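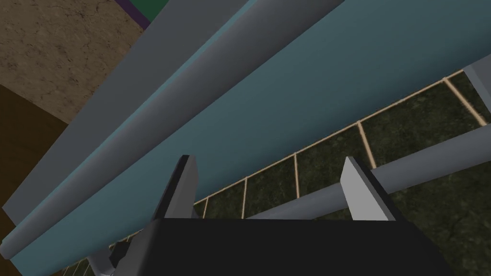
O Gilance roda sem GPU?
Roda, mas só o planejador e o controle. A parte de percepção precisa de GPU, senão cada quadro leva uma eternidade. Para testar trajetória no simulador, CPU basta.

Qual versão instalar?
A 2. A anterior não recebe mais correção. Quem tem script antigo: trocar o nome do módulo no import e rodar a migração. Só isso.

O planejador devolve "sem solução" e a pose parece alcançável. E agora?
Quase sempre é margem de colisão grande demais. Baixar a margem e tentar de novo. Se continuar, conferir se a pose está na base do robô ou no mundo (erro campeão aqui).

Quantas iterações o planejador faz?
Até 4.000 por consulta. Dá pra mudar no arquivo de configuração, campo max_iter. Aumentar muito raramente ajuda.

Posso usar a câmera do punho e a fixa juntas?
Pode. Cada uma com sua calibração. Não copiar os extrínsecos de uma pra outra, já teve gente que fez.

A garra treme no fim do movimento. Bug?
Em geral é ganho alto. Reduzir o derivativo primeiro, depois o proporcional. Se tremer só na simulaçao, diminuir o passo da física.

Dá para repetir exatamente o mesmo episódio?
Sim, fixando a semente. A nossa nos testes é 756. Com mais de uma thread o resultado pode variar um pouco.

O que é o erro 133?
Perda de conexão com o servidor Clullia. Reiniciar o serviço e depois o cliente, nesta ordem.

Onde peço ajuda?
Na lista do projeto. Controle é com a Fidelina Guzmán, percepção com o Parviz Jalali. Mandem o log inteiro por favor, print de tela não serve. Domingo ninguem responde.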